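Robot Learning Lab, Handout 4: Gathering examples
Darius Grīnberga, 10/08/2020

The set for this course is named Siltley. It must reach 2196 episodes, and 2000 of them are for training. Each group records 30 episodes of the laundry task. One episode is one full attempt, from the first movement to the rest position.

1. Grasping
Take one piece from the pile and lift it slowly. Soft cloth changes its shape all the time, so please do not repeat the same grasp point.
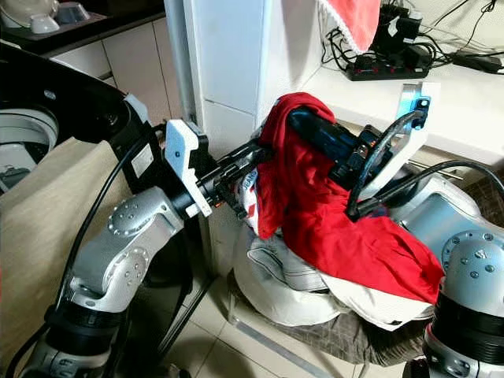
2. Both arms
The second arm should stay near, with the gripper open – it must be ready, but it should not push the pile. If a grasp fails, continue and try again. Such episodes are useful for us, and you mark them "retry" in Gresa.
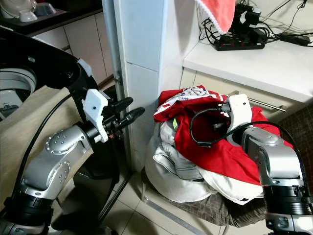

The label is written directly after the episode, before you start the next one. In March two groups wrote all labels in the evening, and we had to remove 30 episodes.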